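The Case for the Outlined Board
An opinion from the Stokcombe Center for Workshop Practice
By Manouchehr Karimi
Sunday, June 25, 2023

Training rooms and assembly benches across our membership have spent a good deal of money on storage in recent years. Drawers have been labeled, bins have been color coded, and cabinets have been fitted with locks. Far less attention has been paid to the surface on which the work is done. It is the position of this Center that a plain board, marked with the outline of each part that belongs on it, deserves a place on every bench where small parts are handled.

The argument begins with how people look for things. A person who needs a peg from a drawer must remember which drawer, open it, and sort through what is there. A person who needs a peg from an outlined board looks once. The same holds when the work is finished, for an unfilled outline shows plainly that a part has not come back. Written inventories do this job too, but they are read at the end of the day, when the missing piece may already be under a cabinet.

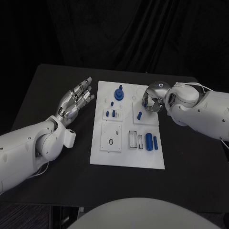
Critics of the method, and there are several among our own instructors, say that it makes people dependent on the layout. A trainee who has learned where the disc goes, they argue, has learned one board and very little about parts. The concern is a fair one. When the Parkonik course was revised last November, the board exercises were kept to 3 sessions, after which trainees were asked to lay out the same parts on a bare table. Instructors reported that the trainees tended to reproduce the spacing they had been taught. In our view that is a habit worth having, and it carries over to benches where no outlines are provided.

Color deserves a word as well. Many suppliers offer sets in which every part has a different bright color, on the theory that variety helps the eye. We do not agree. When all the parts share one color and the board is white, the user must attend to shape, and shape is what decides whether a part will fit.
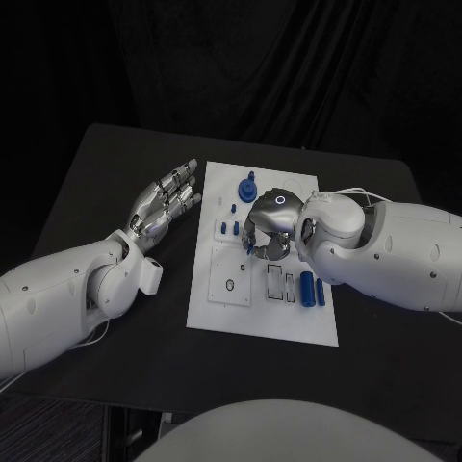

A blue peg held just above the white board, with a gear-shaped knob standing near the board's upper left.

The choice of table matters more than most purchasing guides admit. The Dierckx benches in our older rooms have a pale, speckled top, and small parts set down on them are easily lost from sight. Our request to replace 8 of these tops was declined on grounds of cost. The Center accepts the decision but does not share the reasoning. A new top costs about 215 dollars, and the time spent searching for small parts is also paid for by someone. 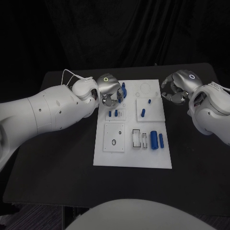 Surroundings should be treated with the same care as the bench itself. Rooms used for fine work are too often hung with posters, notices, and shelving directly in the worker's line of sight, and each addition is defended as useful. We would move all of it to a side wall. A matte, dark tabletop with a black curtain hung behind it leaves the white board as the plainest thing to look at, and the blue parts are easy to find against it. The Wirnuteo rooms were arranged on similar lines before they were reassigned to office use, and the staff who taught there still ask for them.

None of this requires a large budget. A board can be cut and marked in an afternoon, and the outlines may be redrawn whenever the set of parts changes. Member sites are asked to try at least one outlined board before the next purchasing round, and to keep it in use for a full term before deciding on further drawers. Written comments may be sent to the Center's office in Stokcombe.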